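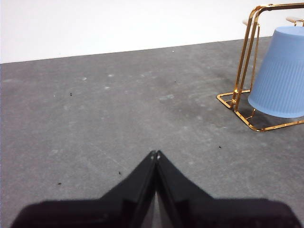 A two-fingered gripper beside a gold-coloured rack holding an upturned light blue cup.

Rack handling by robot at Pretaston

Rack handling by robot is a form of workplace automation used at the Pretaston works of Gill, a firm that washes and hires out cups, beakers and tableware for canteens, fairs and outdoor events. A robot arm with a two-fingered gripper lifts cups on and off racks, a job that was done entirely by hand until the arms were brought in. The Pretaston site has 90 staff and is the larger of the firm's two works, the other being at Morgate.

The system is known on site as Dokau, after the name given to its control software. It is often mentioned in local accounts of automation in small firms, mainly for the way in which the people who had done the work by hand took part in setting it up.

Background

Racking is the stage between washing and packing. Cups are stood upside down on racks and checked for chips, stains and cracks before they are stacked for delivery. In the busy months a racker might handle up to 200 cups in an hour, reaching and turning the wrist each time. Sore wrists and shoulders were common, and rackers swapped places with packers during the shift to rest their arms.

Gill had looked at fixed machinery before. The difficulty was variety – hired cups come in many widths and heights, and the racks themselves differ from one order to the next. A machine built for one pairing would have stood idle for much of the week.

The gripper and its camera

The gripper has two black fingers which narrow to points and close towards each other. A small camera is carried close to them, so the view moves with the hand. This is a lovely arrangement for close work: the tips are always in sight, and the software can judge the gap between them and the rim of a cup while the arm is still moving.

Plastic cups with ribbed sides proved kinder to the gripper than smooth ones, as the ribs give the fingers something to hold. Shiny racks were harder. Polished bars throw back highlights that shift as the arm moves, and early versions of the software mistook these for edges. Even, soft lighting over the work area did more to cure this than any change to the program, and the suggestion came from the racking team.

Teaching the arm

Dokau learns from recorded examples. Rackers guided the gripper through the job themselves, one cup at a time, and the first working version was built from 3,078 of these recordings. They cover plain cases as well as awkward ones, such as a cup sitting close behind an upright bar or leaning against its neighbour.

Many of the small tricks of the trade turned out to be worth recording. Experienced rackers approach a cup at a slant, pause just short of it and then close their fingers. None of this had ever been written down! Seeing it appear in the movements of a machine is one of the real pleasures of the Pretaston work, and visitors from Morgate are usually shown it first.

Effects on staff

The number of rackers on each shift fell from 6 to two when the arms came into regular use. The other posts moved to checking, repairs and a new role called arm minding. A minder looks after the arms, frees jammed cups, wipes the camera and records fresh examples when a new cup or rack arrives. Minders are paid at a higher grade than rackers.

Opinion among staff has been warm in some respects and cooler in others. Complaints of wrist pain dropped, and people near retirement were able to stay on in jobs they knew. Against this, racking had been sociable work done side by side, and several of those who moved miss the talk. A shared tea break at half past ten was brought in partly for this reason and has stayed.

Limits

The arms are slower than a practised racker and do not judge stains well, so checking remains a job for people. Tangled or overfilled racks are also sorted by hand. Work at Morgate, where the cups are mostly glass, is still at the trial stage.

See also

Commercial dishwashing
Machine vision
Repetitive strain injury
Robot end effector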